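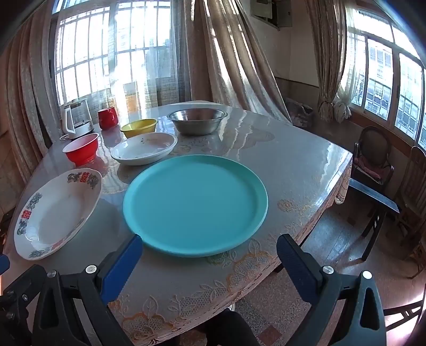

Turquoise tray on the lace-print cloth, fingers open at the rim.

Welell Forum > Manipulation > Learning from demonstration
Thread: Shiny tablecloths are great training data (Preta results, long)

meriem_f
2024-06-14
Hi all! Some of you asked how the household table work was going after my last rambling post, and I finally have something worth sharing. I'm very excited about it so forgive the length.

Quick background for anyone who missed the December thread. We record pick and place demos with a handheld gripper, camera on the tool, and train a policy that goes on an arm afterward. The pose track comes from Navbridge. Up to now nearly all our recordings were made over plain matte tables, with me very proudly wiping everything down and closing the blinds. Lovely clean data. Then we'd put the policy over somebody's dining table and it would fall in love with a reflection.

So Preta is our attempt to stop being so tidy. The recipe is simple. We take recordings over glossy and patterned surfaces with daylight coming in, and during pretraining we ask the network to predict where the two fingertips will be a short moment later, using only the picture and the current opening width. No grasp labels at all. Then we fine-tune on the ordinary demos, same as before.

Why the fingertips? When the hand moves, the edge of a real tray moves through the view in a way that fits the hand motion. A streak of window light on a vinyl-looking cloth slides in some other way entirely. To predict the fingertips well the network has to sort out which is which, or that's our theory anyway.

The total is 430 recordings, all with the same gripper. On the held-out tables the Preta version closes on the rim of flat things (trays, oval plates, shallow dishes) far more often than the Naciri baseline, and the false closes on reflections have almost dried up. The one I'm happiest about is empty trays. A flat round tray with a low rim is a horrible object! There's hardly anything to grab and the inside is one big patch of color, so the old policy would drift to the middle and pinch at nothing.

Happy to answer questions. Code is still a mess, please don't ask for it this week.

Meriem Fawzy

torquewrench_tom
Love this. I've been fighting window glare all year and my "solution" was a bedsheet over the window, so you're already ahead of me.

Question about the finger pads. Yours are blue, the tray is turquoise, and under that light they're not so far apart. Did you see the fingertip prediction getting confused when pad and object are close in color? I'd have gone for orange pads or something ugly like that.

meriem_f
Good eye! A bit, yes, early on. It got worse with the pad right up against the rim, where the left fingertip and the tray edge meet and there isn't much contrast between them. The ribs on the pad help more than I'd have guessed. The pad nearer the window side also looks different in tone from the other one half the time, navy versus blue, so color was never going to be something to lean on. We jitter the hue pretty hard in training now and the problem mostly went away.

I do like the ugly orange idea for debugging.

gradient_dissent
Going to be the grump. I don't think you've shown what the title says.

You changed the surfaces, the lighting AND the pretraining task, and then compared against a baseline that had none of them. Any of those could be carrying the result. My bet would be plain old variety. Look at what's on that table: bowls, an oval plate with red characters on the rim, a mug, a glass kettle, a steel basin that reflects the curtain and the window. Your matte recordings had what, a block and a cup? Give the Naciri baseline the same clutter on a dull brown table and I bet you get most of the gain back.

That isn't a complaint about the work, I think it's good work. It's a complaint about "shiny tablecloths are great training data."

meriem_f
Fair, and I was sloppy there. We did run the baseline with the new recordings thrown into its normal training set, I just forgot to put it in the post. It improves on object variety, you're right about that. It doesn't improve on reflections. If anything it got slightly braver about pinching at bright streaks, which was funny to watch for a while and then very much not.

What we have NOT done is cluttered and matte. So I can't split gloss from clutter. That one is on me.

amos_h
Amos here, I did the evaluation side with Meriem, so I'll add a bit.

I half agree with the grump. The title is stronger than the evidence. I would have written "the prediction task is great, and it needs shiny tables to bite on." When I trained the Preta objective on only the matte recordings, it learned the fingertip motion almost at once and then sat there, because on a plain table there is so little that can fool it. The loss looks wonderful and the policy afterward is no better than the baseline. The glossy recordings have a much worse loss and give a much better policy. That's the result I'd put in bold.

Where I disagree with gradient_dissent is on printed patterns. Those are a third thing, neither clutter nor gloss. Take a cloth with lace flowers outlined in orange and a green leaf print poking out from under the tray. The outline of a big printed flower is curved, closed, and higher in contrast than the pale rim of a white plate on a pale cloth. The old policy loved those flowers. Preta treats them as flat. I have no proof of why, but I suspect it's parallax, as the print moves with the table and the rim sits just a little above it.

Amos Haddad

gradient_dissent
OK, the matte-only run is a much more interesting finding than the headline and I'm annoyed it was hiding in a reply. Put that first in whatever you write up.

I'm not buying the parallax story yet. A low rim gives you hardly any parallax from a wrist camera unless you come in at a low angle. Could be it's just shadow under the rim. Did you test with the light source behind the camera?

amos_h
No. Nearly everything has windows on the far side, so the light comes toward us across the cloth. You're right that this leaves shadow open as an explanation. I'd like to try it with lights behind, and also a printed photo of a plate laid flat on the cloth, which would settle whether it needs any height at all.

saltmarsh_robotics
Please do the printed plate!! I would pay money to see the results of the printed plate.

On a practical note, does the tracking hold up in rooms like that? Sheer curtains with an overexposed window behind them are poison for me. I lose features the second the bright part takes over the view, and then the whole recording is junk.

meriem_f
It holds up better than I feared. The busy cloth is a gift for tracking, all that raised lace and netting gives it something to hang on to near the hand. The floor helps too when it's speckled. Where Navbridge does get upset is when you sweep upward so the window fills the view, and it recovers if you come back down slowly. My only real advice is lock the exposure on the table and let the window blow out. You don't need anything that's outside!

Reflections of the window in the cloth are the sneaky case. Tracked points stick to them and then slide. We throw out points that disagree with the rest, nothing clever.

torquewrench_tom
Locking exposure, noted. Do you do anything about people being in view? Legs under the table, somebody sitting across from you, that kind of thing.

meriem_f
We leave legs in. A leg in dark trousers below the table edge is completely normal in a home, and a policy that freaks out over it isn't much use at dinner time. Faces are a different matter and those recordings get dropped before training.

kettle_of_fish
Longtime lurker, first post. What about the clear stuff? Glass kettle with a see-through body next to a red mug sounds like a nightmare, and that's my whole use case (assistive arm, tea, my dad is very particular about his tea).

amos_h
Welcome! I have to be a bit discouraging here. Preta doesn't do anything special for transparent objects and our grasp tests didn't include any. A kettle with a big white handle might be fine, as the handle is the part you want and it's opaque. The body I would not trust at all. There's the cord to think of as well, if it's lying in a loop beside the base. I'd keep it away from real kettles with real hot water for a good while yet.

kettle_of_fish
Understood, mugs first. Those at least have a handle that looks like a handle.

gradient_dissent
For what it's worth, mug handles are where I'd expect your method to do nothing. Plenty of height, plenty of edge, the baseline should already be fine.

meriem_f
Yep, it's a tie on mugs. Bowls too, nearly. All the gain is in the low flat things, and I'm fine with that, those were the ones making me cry.

Plan as of now: cluttered and matte first, so gradient_dissent can sleep, then Amos gets his printed plate. I've asked a mod to change the thread title. If anyone here has a really obnoxious tablecloth and a sunny room, message me and I'll send the recording checklist.

saltmarsh_robotics
Messaged you. It has metallic lemons on it.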